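The Trollik Chapter

I should say up front that I only joined the writing group because Bindu Chettiar told me there'd be lamingtons. There were, to be fair. There were also nine people around a library table with their laptops open, typing like the building was on fire, and a whiteboard that said NOVEMBER 2024 – NO EDITING, NO WHINGEING.

I whinged almost immediately.

"What's your book about?" asked the bloke next to me. He had a beard you could lose a biro in and his name tag said Severyn Chornovol in very tidy capitals.

"A lighthouse," I said. I'd made that up in the car park.

"Mine's about a lighthouse," he said, and went back to typing, a bit harder than before.

So that was my lighthouse gone. I sat there for the first sprint (15 minutes, timed on an old oven timer shaped like a hen) and wrote the word "Trollik" at the top of the page. I had no idea what a Trollik was. It sounded like a place with fog. By the time the hen went off I'd decided it was a town where the ferry had stopped coming and everybody was pretending not to mind, and I had 4 paragraphs, and one of those was entirely about soup.

I went home absolutely chuffed with myself. I told the cat. I told my sister on the phone and she said, "But what happens?" and I said it was early days.

Well, by the second week it wasn't early days any more. The others were all posting their word counts in the group chat every night, and Malathi Suvarna, who is seventy-one and types with two fingers, had got so far in front that she'd started a sequel. I had a town, a ferry, a harbourmaster called Drandden who was meant to be sinister and kept coming out as sort of cuddly, and an awful lot of soup.
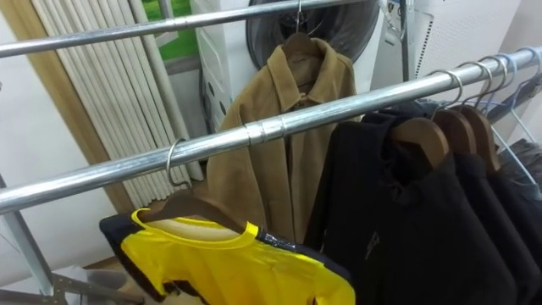
Then I got stuck. Properly stuck, the kind where you clean the grill. Drandden had walked up to the door of the ferry office with a key in his hand, and I could not for the life of me get him to open it. I wrote him looking at the key. I wrote him looking at the harbour. I gave him a childhood memory, and then another one, and he still stood there in the drizzle with his collar up like he was waiting for me to go away.

"Skip it," said Bindu, when I rang her. "Put 'he opens the door' in brackets and go on to the next bit."

"I don't know what the next bit is. It's behind the door."

She was quiet for a while. I could hear her eating toast.

"Ask Kumaresan," she said.

Kumaresan Varma runs the group, if anyone does. He owns the hen. He's written a book every November for years and has never shown a single one of them to anybody, and he has that calm you see in people who keep bees. I got him on his own by the urn and explained the whole thing, the key and the door and the drizzle, and it took me so long that my tea went cold.

"Who else has a key?" he said.

"What?"

"To the ferry office. Who else has one?"

I opened my mouth to say no one and what came out was, "His brother." I'd never given Drandden a brother! I hadn't given him so much as a cousin. But I stood there with my cold tea and I could see him perfectly, a thin, cross man who'd been sitting in that office the whole time with the lamp off, listening to the key not going in.

I didn't even say thanks. I went straight back to the table, shoved Severyn's scarf off my chair and wrote 2,000 words without looking up. The hen went off twice. Somebody put a lamington beside my elbow and I ate it without noticing, and I'm still a bit sorry about that, it was one of the jam ones. The brother turned out to be a horror. He'd sold the ferry. He'd sold it in March and been taking people's ticket money for the whole season, and Drandden had known, which made him sinister at last, the poor love.

When they called time I was the only one still going.

"Good night?" Severyn asked, doing up his coat.

"He sold the ferry," I said.

He thought about this. "Could I borrow that? For the lighthouse?"

"You can't sell a lighthouse."

"No," he said slowly, and sat back down, and got his laptop out again.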